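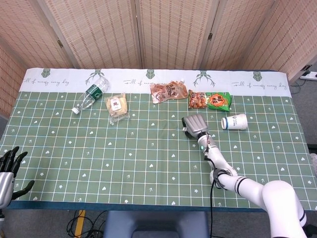
Jade Lévesque asked us last month whether a person who has never worked in a food pantry can apply for this position, and whether it is only lifting boxes. She can apply, and so can you. It is not only lifting boxes, although there are boxes. Her second question was about the bread, and we answer it further down, under the heading of daily tasks.

Pantry and Snack Table Assistant (part-time)
Rarnside Community Food Room, Veltley
Posted July 11, 2024

We are looking for one person to take care of our snack table and our packing shelves during the opening hours of the food room. The position is paid, 16 hours per week, divided over four afternoons. The contract is for one year and it can be renewed if both sides wish it.

Who we are

The Rarnside Community Food Room is in the old Caron building, which was built in 1916 as a store for dry goods. We occupy the ground floor only. In June we gave out 556 food parcels to households in Veltley and the neighbourhoods near to it. Besides the parcels, we keep a table where people who are waiting can take something to eat and a drink. At first the table was a small thing, and now many visitors know us more for the table than for the parcels.

The food comes from shops, from two bakeries and from private families. It is nearly all packaged: bread in single bags, sealed meat, snack bags, bottled water. We receive many products from Asian grocers, and so a part of the labels is in Chinese. The labels in Chinese are a daily matter in this work, and a person who can read them would help us very much. It is not a condition.

What you would do in an afternoon

You arrive one hour before the doors open. You wipe the tablecloth with a damp cloth and a little dish soap and you let it dry before anything is laid on it. Please do not use the bleach spray, which has already taken the colour out of one cloth we had.

You take the products from the shelf and check the date on each of them. What has passed its date goes in the grey bin and is written in the book. What will pass its date in the next two days goes on the table first. If you cannot find the date, or you are not sure which number is the date, you put the product in the tray marked "Ask" and you continue with the next one. It is better to ask ten times than to guess once.

Concerning the bread: the rolls stay in their bags. We do not open the bags and we do not arrange the rolls on a plate, even if it would look nicer. Visitors open them for themselves. The bread that remains at closing time is offered to the last visitors, and then it goes to the staff kitchen.

Sealed meat is sorted in two groups. The packages that may be kept at room temperature can lie on the table. The ones that must be kept cool stay in the fridge and are given by hand when a visitor asks. You will learn the difference in your first week with Yvette Morin, who is the shift leader. A vacuum package which is swollen, or in which air has entered, is never given out.

Drinks are refilled during the afternoon. When it is calm, you help at the packing shelves. One standard parcel has a list, and the list hangs on the wall beside the shelves. Families with a baby and persons with an allergy have another list — please read the coloured card before you close the bag.

At the end you clear the table, shake the cloth outside and sweep the floor. You write in the book how many snacks were taken, and also if something was left many times. From these notes we learned, for example, that the sweet crackers are not popular and that water is always finished before juice.

What we ask from you

You are 18 years or older and you may legally work in Canada.
You can stand for a good part of the afternoon and lift a box of 10 kilograms.
You speak enough English or French to explain to a visitor what is in a package. Your English does not have to be perfect (the writer of this advertisement also learned it as an adult).
You are discreet. Visitors are sometimes our neighbours, and who comes here stays in the room.
You have a food handling certificate, or you agree to take the course in your first two months. We pay the fee.

It is an advantage if you know Mandarin or Cantonese, if you have worked in a shop, a school canteen or a kitchen, or if you have some experience with older people. A driving licence is not needed.

What we offer

The wage is $22.50 per hour, paid every second week. There is a meal at each shift, and your bus pass is paid. After three months you receive a key and you can take part in the planning of the orders. The place is heated well in winter, but in summer it becomes warm in the afternoon, and we have only fans. There are three steps at the front entrance. At the back there is a ramp, and the door there is wide enough for a wheelchair.

We are seven in the team, and most of us also work somewhere else. Gordon Poirier orders the supplies and collects the donations with the van. Sunil Weerakoon makes the schedule and will be the person you call if you are ill.

How to apply

Write us a letter of one page at most, or record a message of two or three minutes if you prefer to speak. Tell us which afternoons you are free and what kind of work you did before, paid or at home. A résumé is welcome but you may leave it out. Letters can be brought to the front desk during opening hours or placed in the green mailbox at the side door, addressed to Jocelyn Girard.

We read the letters in the order in which they come. We will invite a few people for a conversation, and after it for one trial afternoon, which is paid at the normal wage. On this afternoon you prepare the table together with Yvette, so that you can see for yourself if the work suits you. Everyone who writes to us receives an answer — also when the answer is no.

If you have a question before you apply, ask at the desk for Sunil. He is there on most afternoons until closing time, and he can show you the shelves and the fridge. Please wear closed shoes if you want to enter the storage room.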